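Workshop notebook — Sollus cutting and finishing section
October 2025

Purpose of entry

To record the change of consumables on the plasma table, the test cuts made afterwards, and the matters left open for the next shift. Colleagues using the table should read the section on height control before starting any work in thin sheet.

Consumables

The Zorkamow torch was taken down and the nozzle, electrode and swirl ring were replaced as a set. The old nozzle had worn oval and the electrode pit was deeper than the maker's sheet allows. The arc counter stood at 537 starts. The previous set was changed in June and lasted far longer, but most of that work was in one thickness with few piercings. The recent bracket order has a great many small holes, and each hole costs a start.

The shield cap was cleaned and put back. There is light spatter around the rim which did not come away with the brush. It has been left alone.

Test cuts

Square test pieces were cut from mild steel offcuts at the usual setting for the bracket order. The first showed a clear bevel on the left side and heavy dross underneath. Travel speed was lowered and the piece repeated, with less dross but the same bevel. The torch was then checked against a square and found to be leaning. After it was set upright the bevel was within what the customer accepts, on all four sides.

Air pressure at the regulator was steady during cutting. The filter bowl held a small amount of water and was drained. The drain should be opened at the start of each day, as the instruction on the wall already says.

Height control

The torch touched the sheet twice on the thin material. On both occasions the sheet had lifted near the end of a long cut, and the control was slow to follow it. The delay after piercing was shortened and the fault did not come back in a run of 20 parts. This is not enough to call the matter closed. Until more has been cut, thin sheet is to be clamped at both ends and the table is not to be left while running.

The new delay is saved under its own name in the Bae control software, and the old file has been kept beside it. Please do not overwrite either.

Materials and stock

The Breselari delivery of flat bar arrived with the paperwork for a different grade. It has been put on the quarantine rack and the supplier has been asked for the correct certificate. None of it is to be cut or drilled before that comes.

Sheet offcuts longer than 900 mm go back to the main rack with the thickness chalked on. Shorter pieces may be used for tests. Several on the rack at present carry no marking and will have to be measured again.

Slag trays

The two trays nearest the operator's side are some way past the point at which they should be emptied. The far trays can wait until the water is next changed. The lifting hook for the trays is bent — a replacement has been requested from stores.
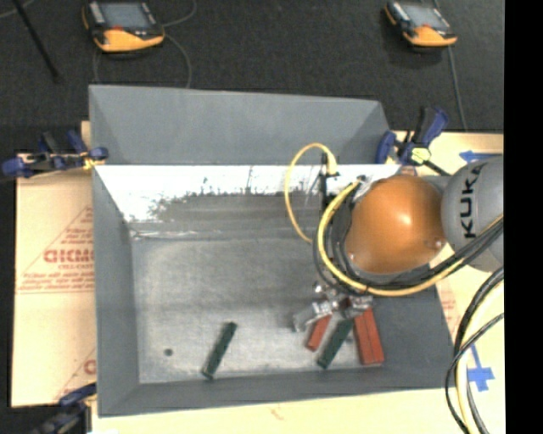

Open items

1. Certificate for the flat bar.
2. Longer trial of the shortened delay on thin sheet.
3. Re-check of torch squareness after one full day of cutting. If it has moved, the clamp bolts should be replaced.
4. Lifting hook, as above.
5. Order two further sets of nozzles and electrodes. The cabinet holds one complete set, and the bracket order is not finished.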